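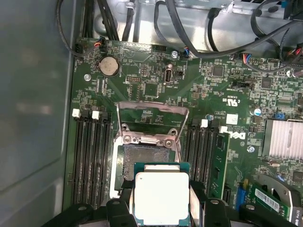 Figure 3. Processor held level over the open socket, load plate raised.

Search this manual Go

Troltitow Workstation Service Guide
November
Prepared by Karagiannis Technical Publications

Section 3: Installing the Processor

CAUTION: Disconnect the power cord and wear a grounded wrist strap before opening the case. Do not touch the socket pins. Bent pins are not covered by the service agreement.

1. Lay the case on its side so that the system board faces up.

2. Remove the heat sink as directed in Section 2. Wipe off any remaining thermal paste with a lint-free cloth.

3. Release the load lever and raise the load plate until it stands open.

4. Hold the new processor by its edges, with the metal heat spreader facing up.

5. Match the pin 1 mark on the processor to the mark on the socket. Keep the processor level and lower it straight down. Do not slide or press it into place.

6. Close the load plate and secure the lever.

NOTE: Memory modules may remain seated on either side of the socket during this procedure. Remove a module only if it blocks access to the lever.

7. Apply new thermal paste and reinstall the heat sink.

8. Record the replacement on Form 398 and return the old processor to the Sorley depot in its original tray.

If the system does not start, see Section 5, Error Codes.

Last updated: November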